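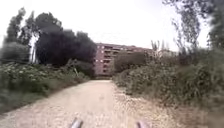 図1　Forkus前方カメラの画像。下端の左右に写っている灰色の丸い部分が車体前部の先端。

移動ロボット実習　第8回配布資料
屋外走行車Forkusの前方カメラ：取り付け、校正、日々の手入れ
担当：Graça Nogueira
実習補助：Wellington Coutinho、Ida Böttcher

前回は車輪と駆動部をばらして、みなさん手を真っ黒にして帰りましたね。今回は打って変わって細かい仕事です。前方カメラを外し、清掃し、付け直し、校正し、走らせて確かめる。地味に聞こえますが、私はこの回がいちばん好きです。カメラの角度をほんの少し直しただけで車の走り方ががらっと変わるのを見ると、毎年うれしくなります。

持ち物：作業着、筆記用具、前回の記録用紙（返却済みのもの）、手元用のライト。ライトは携帯電話のもので構いません。工具は実習室で貸し出します。

1　図1の読み方

まず図1をしばらく眺めてください。乾いた淡い色の土と砂利の道がまっすぐ奥へ延び、突き当たりに集合住宅があります。左手の道沿いは低い植え込み、右手は茂みの壁。空は曇って、ほとんど白一色です。Forkusを屋外で扱うときに問題になることが、この一枚にかなり詰まっています。

見る順番は下からです。初めての人は遠くの建物に目が行きますが、整備する側は画像の下端を最初に見ます。灰色の先端が左右にひとつずつ、間を大きくあけて出ています。この二つはカメラと同じ車体に付いているので、車がどこにいても画像の中の同じ場所に写るはずです。昨日と今日で位置が違えば、動いたのはカメラか外装のどちらかです。基準の印を車が自分で持って歩いているようなもので、使わない手はありません！

次に路面の幅。手前では画面の下辺の左寄り三分の二ほどを占め、奥へ行くにつれて細くなります。道の両縁を奥へ延ばしていくと、どこかで交わります。この交点（消失点）の左右位置と高さが、カメラの向きを見るときの手がかりになります。図1のように奥までまっすぐな道は、この練習にうってつけです。定規を当てて線を引いてみてください。左の縁は植え込みがかぶって引きにくいと思います。右の縁も素直には引けません。

右の縁が引きにくい理由は、よく見るとわかります。中央の踏み固められた面と茂みとの間に、ほぐれた明るい砂利と小石の帯があるのです。どこまでを道と呼ぶか、人によって答えが割れるところで、Vavbridgeの走路判定もここで迷います。班の中で一度、各自が黙って線を引いてから見せ合ってください。毎年、驚くほどばらけます。

最後に鮮明さ。中央の建物のあたりと道の奥は比較的はっきりしていて、左右の植物や下の隅はぶれて輪郭が甘くなっています。画面の端がぼけていると、すぐに「レンズが汚れています」と報告したくなりますが、ぶれと汚れとピントずれは別々の症状です。見分け方は第5節でやります。

2　前方カメラ部の構成

Forkusの前方カメラ部は、外から順に、保護窓、遮光枠、レンズ、撮像基板、角度調整板、取り付け座、と並んでいます。配線は後ろから一本だけ出て、車体の中の中継箱に入ります。

保護窓は消耗品です。傷が付いたら換えます。磨いて使い続けようとした年がありましたが、細かい磨き傷が逆光で一面に光って、かえって手間が増えました。

遮光枠は黒い樹脂の枠で、向きがあります。切り欠きのある側が下です。逆さに付けてもはまってしまうのが困ったところで、逆さのまま走らせると画面の上の隅が暗くなります。

レンズには固定リングが付いていて、赤い封印塗料で止めてあります。この塗料が割れていたら、誰かがリングを回したか、振動で緩んだかのどちらかです。割れを見つけたら触らず、先に写真を撮って補助の人を呼んでください。

角度調整板は長穴の付いた板で、上下の向きだけを変えられます。左右の向きは調整できません。左右にずれているときは取り付け座か車体側が曲がっているか、座の下に何かが挟まっています。砂粒ひとつで十分にずれますから、あなどれません。

取り付け座は8本のねじで車体に付きます。外側の四隅に長いねじ、内側に短いねじ。長いものを内側に入れると中の配線押さえに当たります。外したねじは必ず、配布した台紙の絵の上に、抜いた位置のとおりに並べること。

3　取り外しと清掃

作業の前に主電源を切り、非常停止ボタンを押し込んだ状態にします。車輪止めも忘れずに。前回、車輪止めなしで作業台の傾きに気づかなかった班がありました。どの班かは書きませんが、心当たりのある人は今回いちばんに車輪止めを取りに行ってください。

手順は次のとおりです。

(1) 現在の状態の画像を一枚保存します。何も直していない、来たままの画像です。ファイル名の末尾に「前」と付けてください。これを忘れると後の比較が全部できなくなります。

(2) 電源を切り、車体前部の上面カバーを外します。カバーの裏には爪があります。手前に引いてから持ち上げます。

(3) 中継箱のコネクタを抜きます。つまむのは樹脂の胴です。線を引っ張らないでください。

(4) 取り付け座の外側のねじを対角に緩め、次に内側を緩めます。最後の一本を抜くときは、反対の手で必ず座を支えます。

(5) カメラ部を白い布の上に置き、レンズを上に向けます。

(6) ブロワーで砂を飛ばします。布で拭くのはその後です。砂利道を走った車の保護窓には目に見えない粒が乗っていて、いきなり拭くと窓を研ぐことになります。

(7) 保護窓を外し、表と裏を別々の布で拭きます。中心から外へ、渦を描くように。

(8) 座の裏面と車体側の取り付け面を、乾いた刷毛で払います。指の腹でなぞって、ざらつきが残っていないか確かめます。

(9) 配線の被覆を端から端まで見ます。擦れて光っている箇所があれば、記録用紙の略図に印を付けてください。

清掃の出来は、ライトを斜めから当てるとすぐにわかります。正面から見てぴかぴかでも、斜めの光を当てると拭き筋がくっきり浮かびます。ここで「うわっ」と声が出るのが恒例で、Idaはその声を聞くのを楽しみにしているそうです。

保護窓の裏側が曇っていた場合は、拭いて終わりにしないでください。裏が曇るのは中に湿気が入ったしるしで、たいていは窓の周りのパッキンがよじれています。パッキンを一周たどり、ねじれた箇所を探します。新品に換えるときは、合わせ目を下側に持ってきます。

4　取り付けと角度合わせ

取り付けは逆の手順ですが、ねじの締め方だけは違います。全部のねじを指で回るところまで入れてから、工具を使って対角に、二周に分けて締めます。一周目は軽く、二周目で決めます。一本目からぐいと締めると座が傾いたまま固まり、そのあとどれだけ調整しても左右の向きが合いません。

コネクタは奥まで入るとかちりと音がします。周りがうるさくて聞こえないときは、指先に伝わる手応えで判断します。入れたあと、軽く引いて抜けないことを確かめてください。

続いて角度合わせです。平らな床に車を置き、車体前端から前方へ300センチの位置に校正板を立てます。距離は巻尺で、左右両側から測ります。片側だけ測ると板が斜めになっていても気づきません。板の中央の十字と車体の中心線が合っているかは、天井から下げた重りで見ます。

端末でVavbridgeを開き、「前方視野」の画面を出すと、画像に薄い格子が重なります。ここで見るものは二つです。

ひとつは校正板の十字。上下の向きは十字が格子の中央線に重なるように、角度調整板で合わせます。長穴のねじを緩め、板を指で少しずつ押します。緩めすぎるとカメラがおじぎをして、最初からやり直しになります。指で押して渋く動くくらいの固さがちょうどよいです。

もうひとつは、下端に写る車体前部の左右の先端です。左右の写り込みを格子と見比べて、高さをそろえます。十字が合っているのに左右の高さが違うなら、カメラがわずかに回転しています。座を緩めて締め直してください。先端がまったく写らなくなったら、上を向きすぎです。逆に大きくせり上がってきたら下を向きすぎで、走路の手前が隠れてしまいます。

長穴のねじを締めると、その力で角度がまた少し動きます。必ず動きます。締める前にぴったり合わせるより、締めたときの動きを見越して手前で止めるほうが早いのですが、これは手で覚えるしかありません。三回やり直したくらいで落ち込まないこと。Josué Conceiçãoさんがこの車の角度調整板を設計したとき、本人も最初の一台で昼食を逃したと話していました。

5　ピント、ぶれ、汚れの見分け

ここがいちばん面白いところです！ 画像が甘いとき、原因をどう絞るか。

汚れの場合。車を動かしても向きを変えても、甘い部分が画面の同じ場所に居座ります。校正板を写してから車を少し回し、もう一度写して、二枚を見比べます。にじみが板と一緒に動かず画面に張り付いていれば、窓かレンズに何かが付いています。

ピントずれの場合。止まって写しても甘く、特定の距離だけが甘くなります。校正板を近づけたり遠ざけたりして、くっきりする距離が見つかれば確定です。先に赤い封印塗料を確認してください。

ぶれの場合。止めて写せばきれいに写ります。走行中の画像だけが甘く、近いものほど甘さがひどくなります。図1に戻ってください。左下の植え込みは近いところが大きくぼけ、道沿いに奥へ行って木立の根元に近づくと輪郭が戻ってきます。右下の枯れた草も、画面の端に近いところでぼけています。一方、道の突き当たりの建物では、ベランダや窓の並びまで見て取れます。

では、図1の一枚だけからぶれだと断定できるでしょうか。ここは班で話し合ってほしいところです。私の考えを先に書いておくと、疑いは強く持てますが、整備の判断は一枚では下しません。同じ場所に車を止めて撮り直した画像と並べ、それから決めます。止めた画像でも左下が甘ければ、窓の隅を拭き残している可能性が出てきます。下端に写る車体の先端も少しぼけていますが、こちらはレンズにとても近いので、遠くに合わせたピントから外れるのは普通のことです。一枚の中に種類の違う「甘さ」が同居しうる、と覚えておいてください。

走行中のぶれが止まっているときより強いのは当たり前です。気にするのは、以前の同じ道、同じ速さの画像に比べて強くなったかどうか。強くなっていたら、露光時間の設定、取り付け座の緩み、車輪の偏摩耗の順に当たります。露光時間から始めるのは、画面を一つ開くだけで済むからです。

露光といえば、空の白さにも注意してください。図1の空は曇りで平らに白く、建物の上あたりがいちばん明るくなっています。それに対して左の木立は黒に近い緑まで沈んでいます。自動露光に任せて測光範囲を画面全体にしておくと、空に引っ張られて路面が暗くなったり、木立に引っ張られて露光が延び、ぶれが増えたりします。Forkusでは測光範囲を画面の下半分、車体の先端を除いた路面の部分に限ります。設定は「前方視野」の「測光」から。整備で設定が初期値に戻ることがあるので、必ず開いて目で確かめます。

6　走路での確認

実習室での作業が済んだら、いよいよPlavwoodの試験路に出ます。待ちに待った時間です。安全のための人の配置は、操縦役、車の横を歩く役、端末を見る役、記録役。横を歩く役は非常停止の送信機を手から離さないでください。操縦役は車だけを見ます。端末が気になっても見ないこと。

走らせ方は次のとおりです。まず開始線で止めて一枚。次に歩く速さで直進して記録し、折り返し点で止めて一枚。戻りも同じようにします。止めた画像と走った画像を対にしておくと、第5節の見分けがそのまま使えます。

走路判定の表示では、ほぐれた砂利の帯の扱いを見てください。判定が右へ膨らみ、帯まで走れると見なしていることがあります。走って走れなくはないのですが、車輪が沈んで向きを取られます。判定の境目が踏み固められた面の縁に沿っているのが望ましい状態です。膨らむときは、設定をいじる前に、カメラの上下の向きをもう一度確認してください。昨年の班は設定を延々と触ったあげく、角度調整板のねじが一本緩んでいました。私も一緒になって設定をのぞき込んでいたので、偉そうなことは言えません。

風の強い日は、道にかぶさった草や細い枝が揺れます。揺れるものを障害物と見て車が止まるのは、安全側の正しい動きです。止まった回数は故障の欄に書かず、備考に書いてください。

August に走らせた班の記録が手本としてとてもよくできているので、実習室の棚に置いてあります。全部で366行。止まるたびに、何の前で止まったか、そのとき画面のどこに何が写っていたかを書いています。字は読みにくいですが、ぜひ一度目を通してください。読んでいると車の気持ちになってきます。

7　日々の手入れ

車を使う日の朝には、次を行います。
・保護窓をブロワーで吹き、斜めの光で見る
・遮光枠の切り欠きが下にあるか見る
・赤い封印塗料の割れを見る
・取り付け座を指で押し、がたがないか確かめる
・端末で下端の左右の先端の位置を見る
・測光範囲の設定を開いて見る

使い終わったら、
・停止状態の画像を一枚保存する
・車体前部の砂を刷毛で落とす
・カバーの爪が全部かかっているか見る
・気づいたことを一行でも書く

取り付け座の増し締めは14日ごとです。増し締めをした日は、角度合わせの確認まで必ず通してやってください。締めれば角度は動きます。第4節のあの動きを思い出して。

保護窓の交換に決まった周期はありません。斜めの光で見て、画面の中央にかかる傷があれば換えます。予備は工具棚の引き出し、鍵はWellingtonが持っています。予備が残り一枚になったら、使った人がBragançaの部品室に注文票を出してください。

8　よくある失敗と対処

症状：電源を入れても前方視野が真っ黒。
まずコネクタ。次に保護窓の搬送用フィルム。新品の窓には黒いフィルムが貼ってあり、剥がし忘れる人が続出します。

症状：画像は出るが、ときどき固まる。
中継箱の近くで配線を軽く揺すりながら画面を見ます。揺すったときに固まるなら、コネクタか被覆の擦れです。清掃のときに付けた略図の印が役に立ちます。

症状：上の隅が暗い。
遮光枠の上下。

症状：左の先端は写るが、右の先端が見えない。
カメラの回転か、座の下の異物。外して、払って、締め直し。外装の取り付けがずれている例もあるので、先端そのものを車の外からも見ます。

症状：室内では合っていたのに、走ると道の奥が左右に寄る。
車がまっすぐ走っていないだけのことがあります。前回の駆動部の記録を出し、左右の車輪の欄を読み直してください。カメラを疑うのはその後です。

症状：曇りの日はよいが、晴れると判定が乱れる。
窓の傷か拭き筋。斜めの光でもう一度。

9　記録と提出

各班、次のものを次回の開始までに提出してください。整備前と整備後の停止画像、走行中の画像、記録用紙、それに図1に引いた線（各自の分を重ねず、一人一枚）。線の引き方に正解の用紙はありません。なぜそこに引いたのか、余白に短く書いてあれば十分です。

余力のある人への課題を一つ。図1で、道の縁を使わずにカメラの傾きを見積もるとしたら、画面の中の何を使いますか。建物の平らな屋根の線はほぼ水平に通っていますし、左上の端には細長く尖った木が立っています。どちらがどれくらい当てになるか、それぞれの弱点も添えて書いてください。Vilja Partanenさんの班は以前、この問いだけで紙を何枚も埋めてきました。読むのが本当に楽しかったので、今年も長いものを歓迎します。

次回は後方の距離センサです。車輪止めは今回と同じ場所にあります。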